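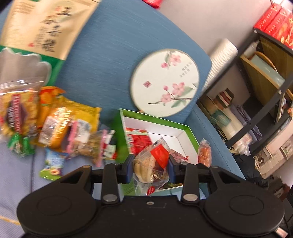
How to Pack a Snack Box for Shipping

Baked goods and dried snacks travel well if they can't move and can't take on moisture. The steps below cover a single gift box sent by ground service inside a corrugated outer carton. They assume individually wrapped items with a shelf life of at least 14 days from the day you pack.

What you need

- A gift box with a lid, rigid enough to hold its shape when pressed at the corners
- A corrugated outer carton at least 2 inches larger than the gift box on every side
- Packing paper, plain, not newsprint
- Pressure-sensitive tape, 2 inches wide
- A kitchen scale that reads in grams
- A shipping label and a printed contents list

1. Sort the contents by strength

Divide everything into three groups. Group A is anything that can carry weight: tins, hard candy, bars, sealed bags of nuts. Group B is flexible and light: dried fruit, jerky, tea bags. Group C is anything with a crust or a filling, including flaky pastry, moon cakes, and shortbread. Group A goes on the bottom, C goes on top, and B fills the space between them.

2. Check the seals

Hold each wrapper by its body and press gently. A sealed wrapper stays firm. If it goes flat, air is getting out, and the item should be eaten at home. Check the date code at the same time. Fillings made with egg yolk or fresh cream have shorter dates than the crust would suggest, so read each one separately.

Do not rewrap pastry in foil on top of the original plastic. Foil tears at the folds and adds nothing.

3. Weigh as you go

Put the empty gift box on the scale and zero it. Add items one group at a time and write down the running total. The box I send most often holds 920 g of food. With paper and carton it stays under the next rate step at my post office in Dunberg. Rate steps differ by carrier, so look yours up before you buy the carton.

4. Fill the gift box

Crumple one sheet of packing paper and flatten it into the base. Lay in Group A with the longest sides against the walls. Stand soft bags of Group B upright in the corners, where they act as padding. Place Group C last, flat side down, with no item resting on the edge of another.

A card should stand against a wall of the box. Laid flat across the top, it slides and scuffs.

Close the lid and tilt the box to one side. If you hear or feel movement, open it and add paper. The lid should close without pressure. If it bows, take something out.

5. Pack the outer carton

Tape the bottom seam of the carton with two strips, one along the seam and one across it. Add 2 inches of crumpled paper, set the gift box in the middle, and fill all four sides to the same firmness. Add paper on top until the flaps meet it just before they close. Tape the top as you did the bottom.

Put one copy of the contents list inside, above the paper, with the recipient's address on it.

6. Storage before shipping

Keep the packed carton between 60 and 70 degrees F, off the floor, and away from the stove. Chocolate-coated items should not be shipped by ground from June through August. Drop the carton off before the afternoon pickup so it does not sit overnight at the counter.

Customs note

For shipments abroad, list each food by its plain name and net weight. "Snacks" is not accepted in many countries. Meat, fresh fruit, and egg fillings are often restricted, and the rules change, so check with the destination's postal service first.

146 shares | 3 comments

Comments

Marwa Fahmy
What about silica gel packets? My dried mango always comes out sticky by March.

Disik
Use the food-grade ones, one per gift box, outside the wrappers. If the mango bag has been opened, reseal it before it goes in.

Jin
Step 3 saved me a rate step. I was 6 g over with the tin and switched to a bag.

Related

Choosing a Carton: Single Wall or Double Wall
How Long Does Shortbread Keep?
The Climetti Method for Folding Tissue Paper
Labeling Homemade Food for Gifts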